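Rornach Allotment and Garden Association
Minutes of the members' meeting, 1st June

Present: Noémi Kozma (chair), Ronja Tveit (minutes), members from the upper and lower gardens. The list of signatures is kept with the paper copy.

1. Opening
Noémi opened the meeting at seven in the evening and asked if everybody had received the agenda. Two members from the lower gardens had not received it, and they were given a paper copy. The minutes of the last meeting were accepted with one correction: the gate that does not close is the east gate, not the west gate.

2. Water
The pump at the stream is again the main problem. Members in the upper gardens told that the pressure is very low in the evening, when most people come after work. Söderlund has looked at the pump and sent us an offer of 2,240 for a new one, with the mounting included. A repair of the old pump would be cheaper, but they do not give any guarantee for it.

There was a long discussion. One member thought that we should wait until October, when the watering season is over and the work can be done in peace. Others answered that the beans will not wait until October. The meeting voted for the new pump, with two members against. Noémi will write to Söderlund and ask for the earliest possible date.

Until the pump is changed, the upper gardens are asked to water in the morning and the lower gardens in the evening. Hoses must not be left running without a person beside them.

3. Money
We have 3,000 in the account. After the pump there will be 760 left, and the insurance must also be paid from this. The yearly fee stays at 100 for each garden. A proposal to raise it was discussed, but it was moved to the autumn meeting, so that the members who are away can also give their opinion.

4. Compost
The big compost at the road is full. Please do not put there any branches thicker than a finger, and no cooked food at all. Ronja has found rat holes behind it. Forus can take away the old material, but they want a clear way for the truck, so the wheelbarrows and the boards have to be moved first.

5. Path to Initska
The farm at Initska has asked if their people may use our lower path as a short way to the bus. The meeting had nothing against it, if the gate is closed after every passing and dogs are kept on a leash. Ronja will answer them in writing.

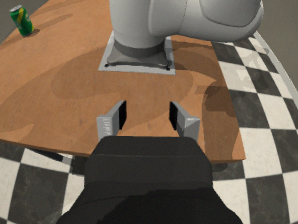
6. Seed exchange and summer evening
The seed exchange will be held together with the summer evening, as in the last year. Everybody brings seeds in closed paper bags, with the name of the plant and the year written on them. Tomato seeds without a name will not be accepted this time. Members bring their own food, plates and cups. Noémi asked for help with carrying the benches, and four members promised to come one hour earlier.

7. Other matters
The key to the tool shed is missing again. Who has it, please hang it back on its nail. The grass between gardens 12 and 13 belongs to both gardens and should be cut by both, in turns.

The meeting was closed at a quarter to nine.

Minutes written by Ronja Tveit
Checked by Noémi Kozma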